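Descaling, and other things I put off until August

5 min read

So the kettle finally got my attention. It had been making that roaring noise for months, the sort that has you turning the telly up, and I'd been telling myself it was just an old kettle being an old kettle. Then Estela came round, poured herself a tea, looked into the cup and asked very politely whether the bits were meant to be there.

They were not meant to be there.

We live in Hidusholm, where the water is so hard you could practically build a wall with it. I grew up with soft water and never once thought about scale. My mum had the same kettle for my whole childhood and I don't believe she did anything to it except fill it. Here I get a white crust on the taps within a fortnight, the shower head sprays sideways, and anything that heats water is quietly growing a coat of rock on the inside.

I did the kettle first. White vinegar and water, half and half, bring it up to the boil, switch off and leave it. I left it an hour, came back, and there were flakes the size of my thumbnail floating about (strangely satisfying, I won't lie). Two more goes and the bottom was shiny. Rinse it, boil it, chuck that water, boil it again. I only did one rinse boil and my next coffee tasted like a chip shop, so do learn from that.

Feeling very pleased with myself, I moved on to the coffee machine. It's a Cloltik, the small one, and it's had an orange light on the front since spring. I'd decided the light was decorative. The manual says to use their own descaler and nothing else, and I was all set to ignore that until Ketill Zoëga talked me out of it. Ketill used to mend machines for a living and still can't walk past one without tipping it up to look underneath. His view is that vinegar is fine in a kettle, where you can see what you're doing, but he doesn't like it sitting in rubber seals and thin hoses. He uses citric acid if the maker allows it, and the proper stuff if they don't. I bought the proper stuff. It was a 500 ml bottle and the cycle takes a quarter of it, so I'm sorted for a while.

The cycle itself is a faff. You hold two buttons down together, the light flashes, you pour in the mix, and then it dribbles and stops and dribbles and stops for what feels like a whole evening. Put a big jug under it! I put a mug under it and then went to hang the washing out.

What came through was the colour of weak milk. After the rinse, though, the coffee came out hotter than it has in ages, and the pump has stopped making that straining sound, like somebody pushing a wardrobe upstairs. The orange light went off too. I did a little dance.
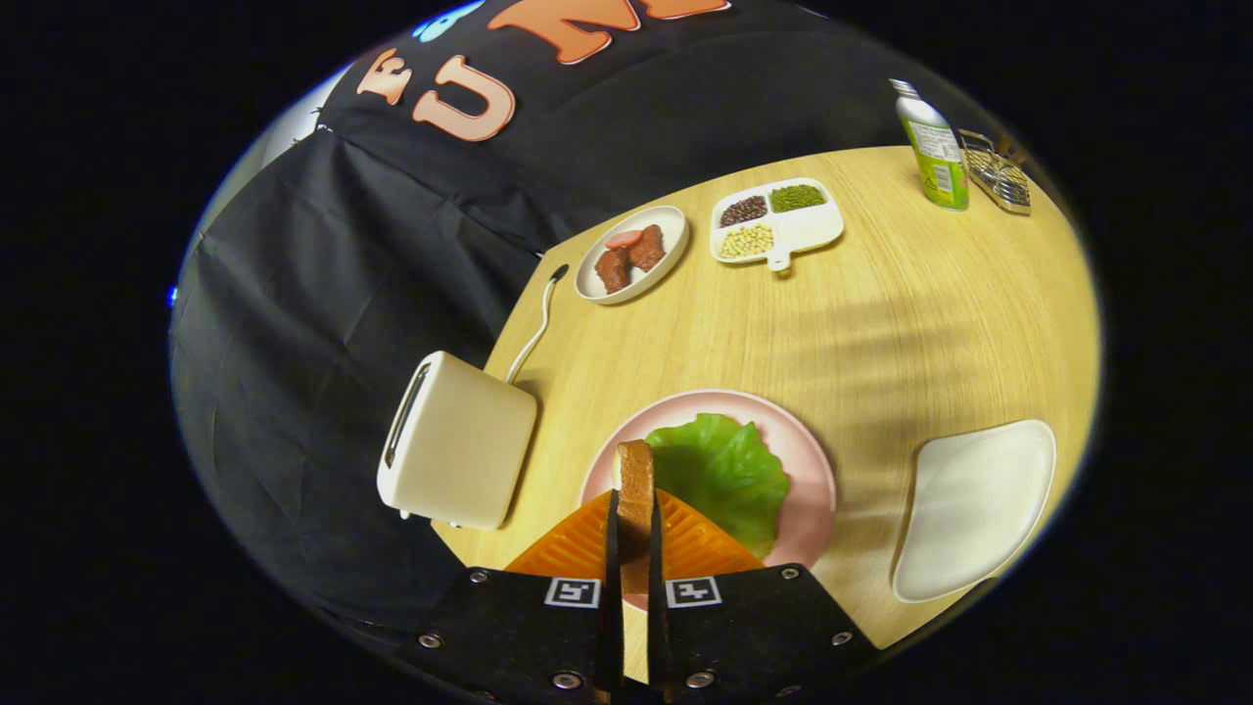
Which left the washing machine, and that's where I got nervous. Ours is a Kershaw that came with the house and I haven't the faintest idea how old it is. I asked in the Fodavia shop in town, where they wanted to sell me a box of tablets to use every single wash. Ketill snorted at that. He said most of us use far too little detergent for hard water and then run everything at thirty, and that I should read the back of the packet before buying anything else. I did, and there's a whole separate column for hard water that I had never noticed. I've been using the soft water amount for years.

So the new routine is the right dose of powder, plus an empty hot wash every month with citric acid in the drum. Never with bleach in there as well, please, the fumes from mixing those two are properly dangerous. I also cleaned out the filter behind the little flap at the bottom, and got a sock, a hair grip and a great deal of water on the floor. There's a tiny drain hose tucked in beside it that you're supposed to empty into a tray first. I found the hose afterwards.

I still haven't done the iron. It spits brown water on the collars of things and I've been managing by only ironing dark shirts, so it can wait till I've bought more citric acid. If anyone has done a steam iron with a non-removable tank, tell me how you got the stuff back out again.

3 comments

Kári Riis
For the iron, fill it, heat it up, unplug it and hold it flat over the sink while you shake it. Wear an oven glove. And check the booklet first, mine said plain water only.

Troels Vigfúsdóttir
I had the same light on my Cloltik and put a sticker over it. Feeling guilty now.

Oluf Kvaran
How long did you leave the drum wash? Mine only goes to sixty.

Contact | © Hard Water Diary | Back to top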